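Section 3: Removing the logic board and preheating it for connector work

Read this section all the way through before you pick up a screwdriver. It covers the Trelline tablet with the side-mounted charge port. The older model with the port on the bottom edge uses a different shield and is covered in the next section.

You will need:
Plerell preheater with the small board clamp
Hot air station with a medium round nozzle
Flat plastic pry tool
Fine tweezers, curved
No-clean flux and leaded solder wire
High-temperature tape
Isopropyl alcohol and lint-free swabs

CAUTION: Do not apply heat anywhere near the battery. If the battery is swollen or punctured, stop and follow your shop's battery disposal procedure.

3.1 Taking the board out

1. Power the tablet off completely. Hold the power button until the screen goes dark and stays dark.

2. Warm the edge of the display and work the pry tool around the adhesive, starting at the corner opposite the front camera. Go slowly along the side with the volume buttons. The display cable runs close to the edge there.

3. Disconnect the battery first, then the display, then the antenna leads.

4. Remove the board screws and lay them out in the order they came out. The two by the charge port are longer than the rest. A long screw in a short hole will go through the board and cut traces in the lower layers.

5. Lift the board from the end farthest from the charge port. If it resists, look for a screw you missed under the black foam strip.

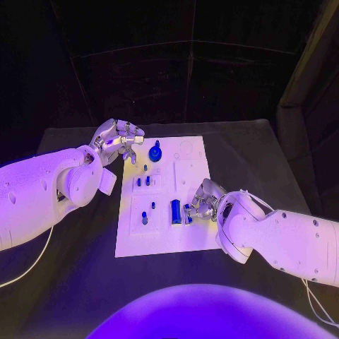 Two white robot arms over a board with blue objects on it.

3.2 Preheating

1. Cover the plastic connectors and the camera socket with two layers of high-temperature tape.

2. Clamp the board by its long edges, component side up. It should sit flat with no bow in the middle. Tighten the clamp only until the board stops sliding.

3. Set the preheater to 323 degrees Fahrenheit and let the board soak for 3 minutes.

NOTE: The display on the Plerell unit can be switched between Fahrenheit and Celsius by holding the Mode key. Check which one it is showing every time you turn it on. It goes back to Celsius after a power cut.

4. Put flux along both rows of connector pins and on the two large anchor tabs.

5. Set the hot air to 600 degrees Fahrenheit, low airflow, and move the nozzle in a steady oval over the connector. When the anchor tabs turn shiny, lift the connector straight up with the tweezers. Do not rock it. The anchor pads tear easily.

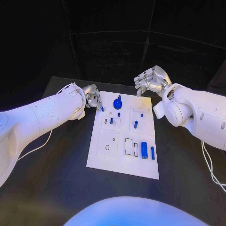
A jointed hand holding a small blue pin above the board.

3.3 Cooling and cleaning

1. Turn off the hot air and the preheater and leave the board in the clamp. Do not blow on it or use canned air.

2. When the board is cool enough to touch, remove the tape and clean the pads with alcohol. Replace the swab as soon as it turns brown.

3. Check each pad under magnification. Solder left between pins has to come off before the new part goes on.

If a pad has lifted, stop and mark the repair ticket. Pad repairs go to Nhi Tiêu at the Lisia bench. Replacement connectors come in the Boersma parts tray, and the tray label must match the revision printed beside the battery socket.

Continue to Section 4 to fit the new connector.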